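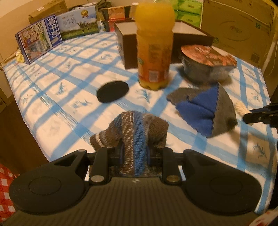
Firlow

8 de novembro de 2019

Dia de meias. O módulo de percepção do Tutitz continua convencido de que uma meia listrada são várias coisas pequenas empilhadas, uma por faixa. Marrom, cinza e branco ele ainda tolera junto; quando chega no azul vivo, abre outra instância e propõe um segundo ponto de preensão, na mesma meia. A toalha xadrez azul também não colabora, e metade das máscaras de hoje vazou para o desenho do pano.

Mexi no limiar de fusão do segmentador (config do Fadis, bloco de instâncias, não o global – o global estraga as caixas). Com 7 ficou razoável. Com 5 ele juntou a garrafa de suco com a caixa de trás e declarou um objeto só, com confiança 0,94. Voltei para 7.

Segundo assunto: estimar a abertura dos dedos com tecido no meio. O rastreador usa o contorno dos dedos, e a meia cai por cima das pontas e esconde justamente o que ele quer ver. O filtro então inventa uma abertura, muito suave, muito bonita no gráfico. Por enquanto marco esses trechos como inválidos quando a oclusão passa de 42% da região das pontas. O planejador segura o último valor bom e reclama no log. Reclama demais, aliás; baixar para debug.

O disco preto no meio da toalha ainda entra como "buraco" no mapa de profundidade. O Ranjbar planeja desvio em volta dele com todo o respeito. Em setembro escrevi aqui "resolver semana que vem".

Pendências:
– reprocessar o lote de meias com o limiar novo
– separar máscara de mesa e máscara de objeto antes da fusão
– testar pano dobrado (o de fleece com borda cinza vira "caixa" em quase toda vista)
– disco preto, semana que vem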